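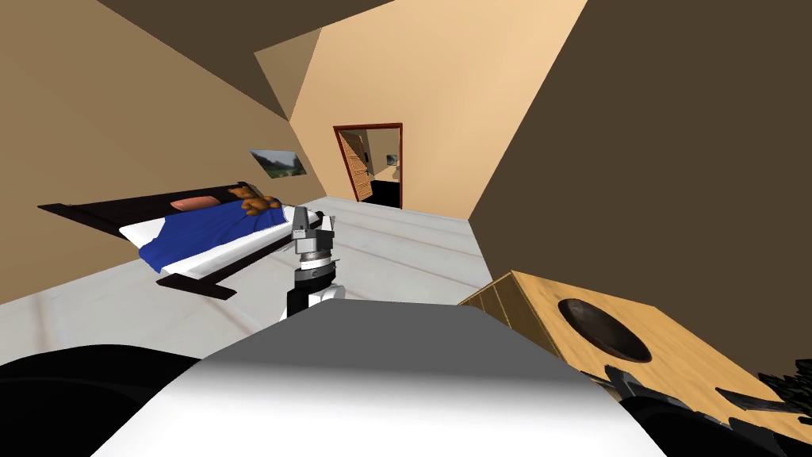 Dormitorio simulado, con un brazo del robot alzado ante la cama.

Acta de la reunión de seguimiento técnico – Línea de óxidos de hierro nanoparticulados

Lugar: sala de reuniones, sede de Sendutholm
Mes: febrero
Asistentes: Gerrit Wuyts (preside), Vasilis Kolev, Gaurav Joshi, Sanne Willems (redacta el acta)
Excusa su ausencia: Gobnait Tierney

1. Aprobación del acta anterior
Se aprueba con una corrección de V. Kolev en el apartado de difracción: donde decía «tamaño de partícula» debe decir «tamaño de dominio cristalino». La versión corregida sustituye a la anterior en el servidor.

2. Estado de la síntesis por coprecipitación
G. Joshi informa del lote 1211, preparado con el procedimiento vigente (sales de Fe(II) y Fe(III), base añadida por goteo, atmósfera de nitrógeno). El pH final quedó por debajo del valor objetivo y se corrigió antes del primer lavado. La bomba peristáltica mostró pulsaciones durante la adición. Se desconoce si afectan a la dispersión de tamaños; la dispersión dinámica de luz da un índice de polidispersidad mayor que en el lote precedente, pero la medida se hizo sin filtrar y no es comparable.
G. Wuyts pide repetirla con la alícuota filtrada y la misma dilución que se usó entonces. G. Joshi conserva alícuota suficiente.
Se discute el cambio de disolvente en la etapa de intercambio de ligando. El disolvente de Skivorent llega con un contenido de agua superior al que admite el protocolo interno. V. Kolev propone secarlo sobre tamiz molecular y valorar por Karl Fischer antes de cada uso. Aceptado. La valoración se anotará en la hoja del lote y no en el cuaderno personal.

3. Centrifugación y lavado
La centrífuga Visser vuelve a estar disponible tras el cambio de rotor. S. Willems recuerda que el protocolo escrito indica velocidad en rpm y que, con el rotor nuevo, el valor ya no equivale a la misma fuerza. Se acuerda expresar todas las etapas en fuerza centrífuga relativa. La primera etapa, de separación de agregados, queda en 1000 g durante 10 min; la segunda se fijará cuando se disponga de la curva de recuperación.
El sobrenadante de la primera etapa se guarda. En los últimos lotes se desechó, y no hay forma de cerrar el balance de hierro.

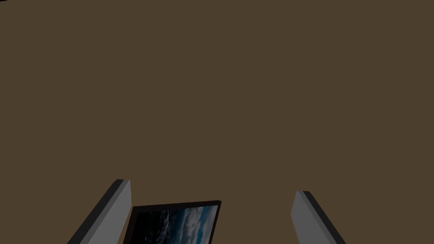
4. Inspección visual de las suspensiones
El registro visual de la oxidación parcial sigue siendo heterogéneo entre operadores. En las hojas de lote aparecen «marrón», «caqui», «tostado» y «marrón oscuro» para suspensiones que, según los espectros de absorción, son muy próximas. V. Kolev sostiene que el color solo vale como alarma y que la relación Fe(II)/Fe(III) debe salir siempre de la valoración con fenantrolina. G. Wuyts coincide, pero quiere mantener la casilla con un vocabulario cerrado. Se adopta «pardo oliva» para un tono apagado, algo cálido y con un leve matiz verdoso; un aspecto liso, sin gradientes ni marcas, es el que se exigirá a la suspensión para anotarla como homogénea. Cualquier estría o banda más clara junto al menisco se anotará aparte. La observación se hará en cubeta de vidrio, con fondo blanco y luz de la campana, antes de sonicar.

5. Microscopía electrónica
Goltach ha devuelto las rejillas de la remesa anterior con un aviso de contaminación por hidrocarburos – halo creciente bajo el haz en casi todas las zonas examinadas. Posibles causas consideradas: exceso de ácido oleico libre, pinzas sin limpiar y almacenamiento en caja de polímero. G. Joshi preparará 2 rejillas por lote, una con lavado adicional en etanol y otra sin él. Se enviarán juntas y con el mismo código base.
El recuento de partículas se hará sobre imágenes de campo claro sin filtrar. V. Kolev advierte de que el umbral automático une partículas en contacto y desplaza la mediana hacia tamaños mayores; pide revisar a mano las segmentaciones dudosas. Queda sin resolver quién asume esa revisión. Se consultará a G. Tierney.

6. Acuerdos y tareas
G. Joshi: repetir la dispersión dinámica de luz del lote 1211 con alícuota filtrada; preparar las rejillas.
V. Kolev: procedimiento de secado y valoración del disolvente; revisión del script de segmentación.
S. Willems: conversión del protocolo a fuerza relativa; vocabulario de color en la plantilla de hoja de lote.
G. Wuyts: contacto con Goltach sobre plazos y formato de entrega.

7. Ruegos y preguntas
V. Kolev pregunta por la caducidad del patrón de hierro para la valoración. S. Willems lo comprobará en el armario de reactivos.

Se levanta la sesión.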